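Ticket 2654
Product: Kedau two-drawer desktop cabinet, light oak
Opened by: Wibisono office supply desk
Handled by: Drirnby support
Status: Pending parts

Reported problem
Lower drawer stops before it is fully closed. The upper drawer runs normally. Customer stores single cartons of tea and shortbread in the cabinet and first noticed the fault in May, after a restock.

Entry 1, 9:20
Asked customer to empty both drawers and retest with nothing inside. Lower drawer still stops short. Contents ruled out as the only cause. Customer confirms the cabinet has not been dropped and stands on a level table.

Entry 2, 10:05
Requested the size of the largest item stored. Customer reports a narrow shortbread carton, length not printed on the pack. Inside depth of the drawer is 89 mm. Advised laying the carton on its long narrow face and checking clearance at the back before closing.

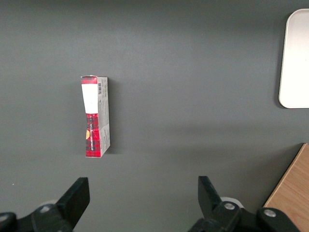
With the carton laid flat the upper drawer closes. The same carton in the lower drawer gives the same stop as before, at the same point. Load is not a factor. Moved on to the runners.

Entry 3, 11:40
Customer removed the lower drawer and swapped it with the upper one. Fault stays with the lower opening, so the drawer box is good. Left runner in the lower opening has play at the rear screw. Screw turns without tightening.

Entry 4, 13:15
Checked parts list. Rear runner screw is item 46, supplied by Arkia in bags of 80. Older stock used a shorter screw that can strip the hole. Asked customer to measure the removed screw and to leave the lower drawer out until the replacement is fitted. Upper drawer can stay in use.

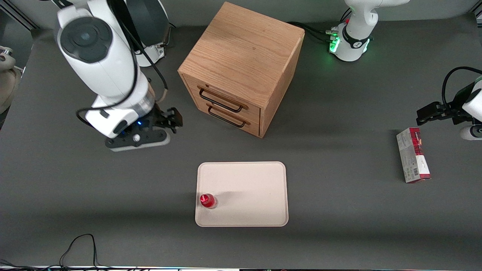
Cabinet on the table, turned at an angle, drawer fronts facing down and to the left.

Entry 5, 14:30
Removed screw matches the short type. Replacement runner and two long screws requested from Arkia. Instructions to customer: fill the stripped hole with wood glue and a matchstick, leave overnight, trim flush, then fit the new screw by hand. No power driver.

Next action
Customer to retest lower drawer empty, then with the carton, and reply on this ticket. Close if both pass.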